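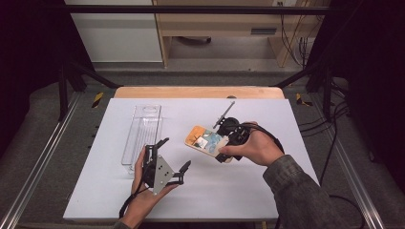 A person uses two hand-held grippers at a work table in the Parkeck Laboratory. The gripper on the right holds a flat object with an orange border.

How Do Robots Learn from People's Hands?

Picking up a small object is easy for most people. It is much harder for a robot. A robot must work out where the object is, how to turn its gripper, and how tightly to close it.

Researchers at the Parkeck Laboratory study one way to teach these skills. Their project is called Rullik. In this project, a person does the job first, using grippers held in the hands. A gripper is a tool that opens and closes to hold things, a little like a finger and thumb.

Why not use bare hands?

A human hand can bend and squeeze in ways that a simple gripper cannot. If a person uses a gripper, the robot can be shown movements that it is able to copy. The person also finds out which jobs are difficult without fingertips.

What is a demonstration?

Each time a person completes a job from start to finish, the researchers call it a demonstration. The movements are saved as a list of positions. A computer program then studies many demonstrations and looks for patterns. This kind of learning is known as imitation learning.

What did the researchers find out?

The team wanted to know whether it was better to repeat a job in the same way or to change it a little each time. They made two sets of demonstrations, with 300 in each set. In the first set, the objects always started in the same places. In the second set, the starting places changed.

The robot was then tested with objects in 15 new places. After learning from the first set, it completed the job in six of them. After learning from the second set, it completed the job in all but two.

The team leader, Dexter Wojcik, plans to repeat the test with other objects in September.

Words to know

Data: information that is collected and studied.
Demonstration: showing how something is done.
Imitation: copying what someone else does.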